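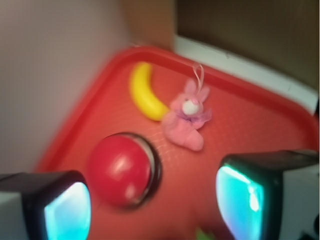 *Toy banana and pink bunny on the red tray, Loddale*

**Loddale Toy and Book Library — progress report, second period**

Dear Ghislain,

We're now past the halfway point of the grant and I'm really pleased to be writing this one. Last time I had to tell you we'd opened three weeks late and had no working heater. The heater is in, the doors are open on Sunday afternoons as well as two weekdays, and families are coming!

**Loans and members**

We made 363 loans in the period. Picture books go out most, then jigsaws, then anything with wheels. Membership has grown well on the Gradaria estate, where the leaflets went through doors in November, and much more slowly in the village itself. Zawadi Massawe thinks the village parents assume we're only for under-fives (the old sign did say so). The new sign says "birth to eleven" and goes up next week.

Returns are better than I feared. 12 items are overdue at the time of writing, most of them from one family who have moved house and have already been in touch.

**Story sessions**

Oduor Lukumay ran 10 sessions, two more than we'd promised you. The Swahili and English one was so full that we had to carry chairs across from the hall, and Oduor has agreed to do it monthly. I sat in on the last one and came away humming the counting song, as did my bus driver by the end of the route, I'm afraid.

**Outreach to Plunum**

This is the part that's behind. We had planned a fortnightly visit to Plunum with a box of loans, but the community room there lost its booking slot for us and we managed only two trips. Faraji Lema has now found us a corner of the school dining room from 3.15 pm, after lunch has been cleared. We start there after the holidays and I'd like to move the unspent travel money into the next period, if you're happy with that.

**Money**

Spending is on track apart from the travel line. Shelving came in under budget and we put the difference into board books, which take a terrible chewing and need replacing more often than I'd allowed for. Nyokabi Mugo has the receipts and will send the spreadsheet separately.

**Next period**

- Fortnightly visits to Plunum
- A repair morning for jigsaws and board games
- 20 new titles, chosen with the children at the Sunday session
- Evening opening once a month — several working parents have asked

Could you let me know about the travel money before we confirm the dining room?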